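The Slow Return of the Mending Circle

On the second floor of the old Cledmont post office, up a staircase that smells of floor polish and toast, people are arguing happily about elbows. Do you patch from the inside or the outside? Do you match the colour, or go for broke with mustard yellow on navy? I'd come for an hour to see what a mending night looked like. I stayed until they put the chairs away, and I went home with a darning needle in my coat pocket and a hole in my sock that I was itching to get at.

The Cledmont circle began one October with five people and a biscuit tin of buttons. It now has 251 names on its mailing list, which is pretty extraordinary for a town with one set of traffic lights. They don't all come at once, thank goodness. A good night is 14 people around three tables, with the kettle going and somebody's radio turned low.

What got me was how much there is to know. I'd always thought of darning as one thing, the grey woolly scab on the heel of my grandfather's socks. But there's Swiss darning, where you trace over the worn stitches with new yarn so the fabric thickens without showing a join. There's the woven darn, over and under, over and under, like a tiny basket. There's Scotch darning, worked in rows of blanket stitch, which makes a tough little square that will probably outlive the garment. I tried all three in one evening and was terrible at two of them.

Aurelia Chiriac runs the wool table. She learned from an aunt who mended for half a street, and she has the aunt's darning mushroom still, its cap scratched all over from decades of needle points. She handed it to me without any fuss and told me to stretch the sock, but not too much. "If it's tight as a drum you'll get a pucker," she said. "You want it sitting there like it's having a rest."

Wool, she says, is the most forgiving stuff in the world. It grips. A slightly wonky darn in wool will felt itself into place after a few wears, and you'd have to go looking for it. Cotton is less kind and shows every wobble. Cashmere is lovely to work on but you need good light and finer thread than you think, and moths will find it before you do.

Ah, moths! Get a table of menders onto moths and you may as well put the kettle back on. Everyone has a theory. Cedar balls, lavender bags, a fortnight in the freezer, a vacuum run along the skirting boards every spring. The freezer people are the most convinced. Aurelia freezes anything that comes from an op shop before it's allowed near her wardrobe, sealed in a bag with the air pressed out, and she lets it come back to room temperature before she opens it.

She's just as firm on storage. Knits get folded, never hung, because a hanger will drag the shoulders into points. 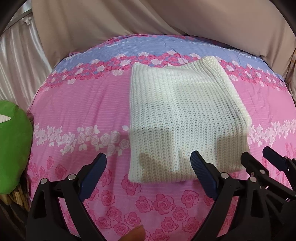 Laurențiu Ardeleanu disagrees about the freezer and would like it known that he has kept jumpers for most of his life with nothing more than a good shake and a day on the line. Moths hate being disturbed, he reckons, so the best protection is to wear your clothes. He also thinks we wash wool far too often, and that a night by an open window does most of what a wash would do.

I love that they can both be right, or near enough. Both of them have jumpers older than I am.

Over in Bovomwood, an hour up the highway, a second group has taken a different road. They work in public, in the window of an empty shop, and they'll teach anyone who wanders in. Their big project is a patchwork called the Munteanu, named for the street where the shop stands, made entirely from pieces too far gone to save. It has 600 squares so far: pyjama flannel, school shirts, the good bits of a ruined tablecloth. It's bright and lumpy and quite heavy, and I think it's gorgeous.

If you'd like to start, start small. A sock is ideal. Find yarn close to the thickness of the original, begin well outside the hole where the fabric is still sound, and leave a little loop at the end of each row so the darn has room to shrink. Work in daylight. Don't pull.

My own sock took me two evenings. The darn is orange, it's a bit crooked, and I've shown it to everyone I know.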